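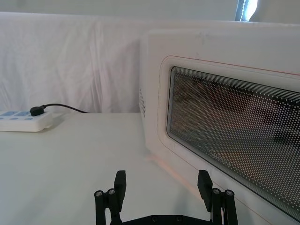 Slide 7. Jirno gripper open, microwave door at right, wrist view.

Product is the Jirno two-finger kit from Tullener. Say the price tier once, then move on.

Point at the pads: flat, tilted slightly inward. Door closed in this frame.

Trial figures: 171 door pulls, 18 slips. Koppel pads go on in July, same task, same oven.

Pause for questions on mounting. Todor Vukadinović takes anything on firmware 3.

Next slide: Nokholm service plan.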